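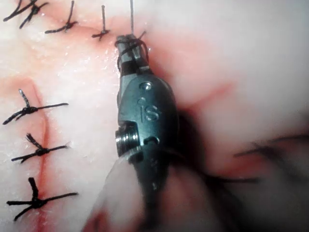
Solska 135 Regeneration-Zone Pump

The Solska 135 is a low-head circulation pump for natural pools and planted ponds. It moves water from the swimming zone through a gravel regeneration bed and back at low velocity, so that roots and biofilm are left undisturbed.

Specifications
Power draw: 135 W
Maximum head: 2 m
Inlet and outlet: threaded, union fittings included
Installation: dry chamber or submerged
Part no.: 402

Sizing
One unit serves a pool of up to 700 square feet, planted area included. Larger pools need two units on separate return lines. Do not run both from one intake. Head loss through the gravel should be calculated with the bed fully planted.
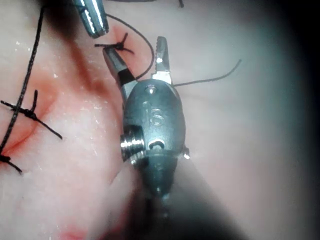 Jaws open, thread at the base of the right jaw.

Installation and service
Set the pump level on a solid base below the waterline. Fit a shutoff valve on each side. Rinse the intake screen monthly during the season and inspect the impeller each February, before the first start. Replacement screens and seals are stocked by Tramer. Orders received by noon Monday ship the same day. 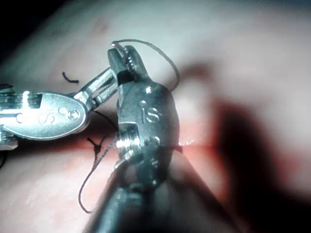 Can the pump be switched off at night?
Short stops for maintenance are fine. During the growing season it should otherwise run continuously, as the biofilm in the gravel depends on a steady supply of oxygen.

Technical contact: Nga Giáp, Tramer parts desk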